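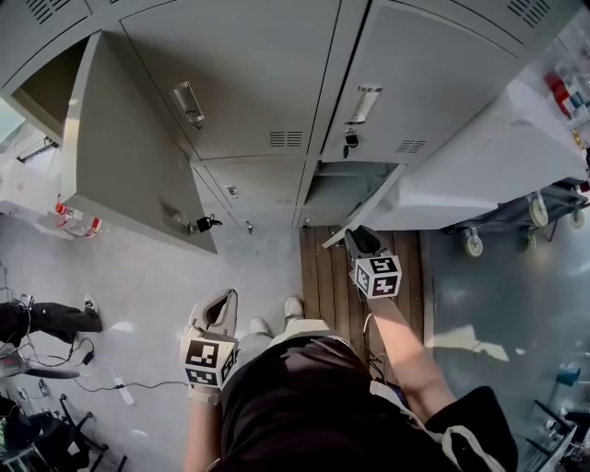
Metal lockers at home: what works and what's a waste of money

Every few months somebody tells me a set of office lockers will fix a messy hallway. I have my doubts. A locker is a deep dark box with a door on it, and if you were throwing shoes into a deep dark box before, you will go on doing it, only now with a key to lose.

Still, I've lived with a used bank of them in the utility room since December, and a few things are worth passing on.

Keys first. Sellers love to say "keys included." Try every key in every lock before you pay, with the door open and then with it shut. Mine came with one that turned nicely and locked nothing. Once they're home, put a tag on each key and write the same mark on the tag and inside the door. Keep the spares somewhere other than in a locker. You'd be surprised, or maybe you wouldn't.

Don't leave a key in the lock of a low door if people walk past it. Sooner or later a knee or a laundry basket finds it, and getting a bent key out is a miserable job.

Vents. They let a bit of air through, and that's all I'll give them. My neighbor Lucimara Paiva swears hers dry wet gym shoes overnight. I tried it and got damp shoes and a locker that smelled of them. Dry things first, then put them away.

Smell: an open dish of baking soda did nothing I could detect. Washing the inside with warm water and dish soap, then leaving the doors open all afternoon, did.

Magnetic hooks and bins are fine for a hat or a dog leash. Hang a winter coat on one and it slides down the door by morning. The Mallis shelf inserts I bought were better, though at 111 for the set I expected them to sit level without a folded piece of cardboard under one corner.

Squeaky hinge? Wipe it clean before you oil it, and use one drop. Cooking oil goes sticky, whatever the internet says.

Heavy things go in the bottom row, and the bank should be fixed to the wall. Several doors hanging open at once pull more weight forward than you'd think, especially with children around.

New ones can run to 1,999. I wouldn't. Look for a used set with straight doors and ignore the scratches.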